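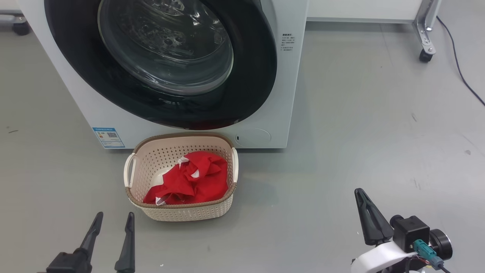

Figure 9. Basket in front of the washer, left gripper open at the lower left corner.

Support > Home Robotics > Set-up Guides

4. Laundry routine: first-time set-up

The Zokis two-arm unit works with most front-loading washing machines. Top loaders are not supported. Complete Section 3 (arm calibration) before you start.

4.1 Placing the machine and basket

1. Check that the floor in front of the washer is level and clear of cords.
2. Park the unit facing the washer door and lock the base.
3. Set the basket on the floor below the door. A rigid plastic basket with a handle at each end gives the best results. Soft-sided hampers fold when gripped.
4. Leave 30 cm clear on the hinge side of the door.

Caution: Keep children and pets out of the work area whenever the arms are powered.

4.2 Teaching the door

1. On the tablet, open Routines, then Laundry, then Teach Door.
2. Unlatch the door by hand and leave it ajar.
3. Guide one arm until its finger rests against the door rim. Press Save Point.
4. Swing the door fully open with the arm and press Save Point again.

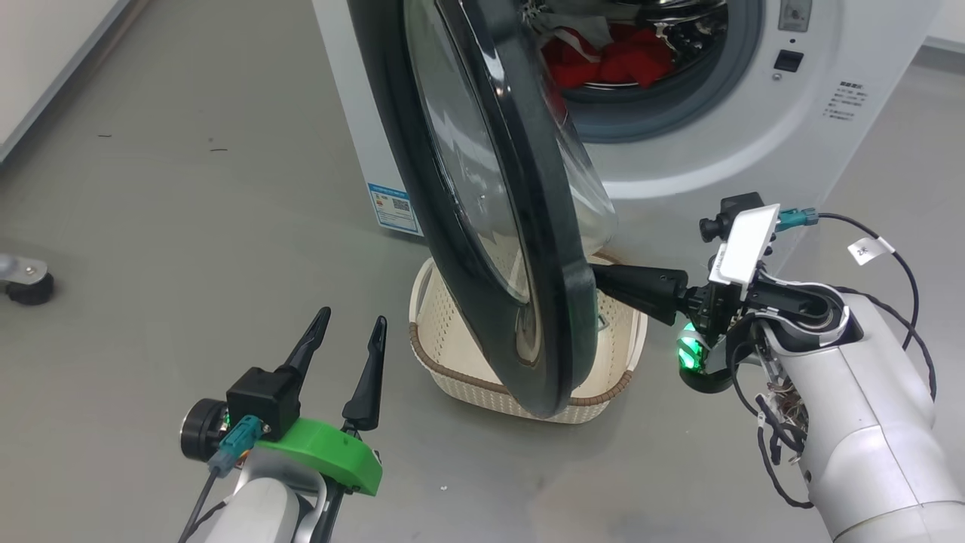 5. Keep the second arm low while the door moves. It should stay open and idle until the tablet shows Door Set.
6. Run the door test at low speed. If the finger slips off the rim, repeat from step 3.

Note: Do not let the arm push on the glass. Contact should be on the rim only.

4.3 Load limits

Start with a single garment in a colour that stands out from the basket. Once that works, add items up to the limit of 14 per cycle. The arms pause for 30 seconds if a item snags. Free it by hand and press Resume.

Firmware from August or later is required. Units bought through Wallin are updated at the Vasesholm service centre before delivery.

Guide maintained by Birger Aasen. Revised 28th October.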